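霍利斯镇纸袋收费满月，镇上多了一门叠袋子的手艺

2023年6月21日

希托斯桥讯　霍利斯镇的商户从5月起对纸质购物袋收费，一个26便士。一个多月过去，镇上的纸袋用量降了多少，镇公所暂时说不上来，原因是收费之前没有人统计过。可以确定的是，居民对纸袋的感情深了许多。

以前，一个纸袋从杂货店走到家门口，任务就算完成，随后进回收箱，运气差一点的去垫猫砂盆。如今它会被抖干净、压平、沿原来的折痕叠好，放进厨房抽屉，和电池、橡皮筋以及一把不知道开哪扇门的钥匙作伴。主街上的布拉姆杂货铺说，有顾客拎着同一个袋子来了9次，最后一次提手已经换成了鞋带。店员照常装货，只是把鸡蛋放在了最上面。

收费办法本身只有一页纸，附带的说明有4页，大部分篇幅用来解释什么不算购物袋。面包房装单个面包的小袋免费，装两个面包的要不要收，说明里写的是“视袋子大小而定”。面包房于是进了一批更长的小袋。药房的袋子免费，这使得药房近来格外热闹，买一盒润喉糖的人明显比往年夏天多，嗓子倒都还响亮。

镇公所负责此事的阿什顿·惠特科姆对目前的进展表示满意。“居民的习惯正在改变，”他在上周的通报会上说，“我本人已经养成随身带袋子的习惯。”通报会结束后，他的袋子落在了椅背上，由保洁员代为保管，据说至今没来领。

商户的看法不太一致。卖花的嫌收费麻烦，顾客捧着一大把芍药站在柜台前掏硬币，后面排队的人要吃一脸花粉。卖五金的倒无所谓，他们的顾客一向把东西揣在兜里。弗洛洛夫咖啡馆则抢先推出了“袋子寄存”，喝一杯咖啡可以免费寄放自备的袋子，取袋凭小票。开张头一个星期，几乎26个袋子没有人认领，店主把它们挂在门口，供忘带的人随便拿。这大概是全镇唯一运转顺畅的环节，可惜不在收费办法里。

也有居民提出正经意见。来信中最集中的一条是袋子不结实：既然要花钱，总该撑得过从停车场到二楼的路。纸袋怕潮，霍利斯又不是一个以干燥闻名的地方，5月里下过几场大雨，主街的人行道上先后出现过土豆、罐头汤和一整只冷冻鸡。镇公所答复说，已注意到有关情况，正与供货商沟通提手和袋底的加固问题，加固后的价格另行通知。

至于收上来的钱，办法规定用于“改善公共环境”。首批款项添置了2个垃圾桶，摆在主街两头。惠特科姆说，下一步打算做一批布袋发给居民，样式还在讨论，争论的焦点是镇徽上那只水獭该朝左还是朝右。布袋预计秋天到货，届时将装在纸袋里分发。
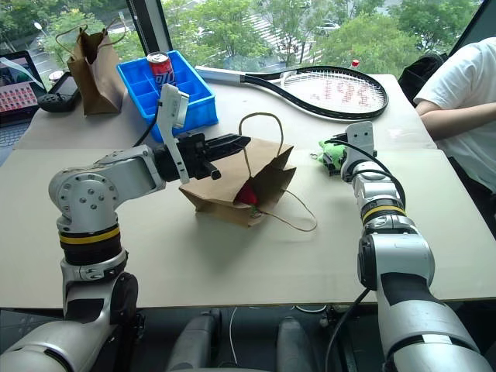 带绞绳提手的棕色纸质购物袋。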